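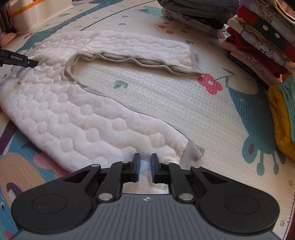 Quilted baby garment laid flat, grey cuff at the end.

Washing quilted baby clothes

1. Read the care label. If it is missing, wash cold on the gentle cycle.
2. Close all snaps and zippers and turn the garment inside out.
3. Place it in a mesh bag. Wash no more than 2 quilted items per load.
4. Use half the normal dose of liquid detergent. Do not add fabric softener, as it flattens the filling.
5. Run a second rinse.
6. Press the water out in a towel. Do not wring.
7. Dry flat for 18 hours and turn every 4 hours. Pull the cuffs and trim into shape at the first turn.

Clumped filling: tumble on no heat with 2 clean tennis balls, then check the seams.

Updated 04/04/2021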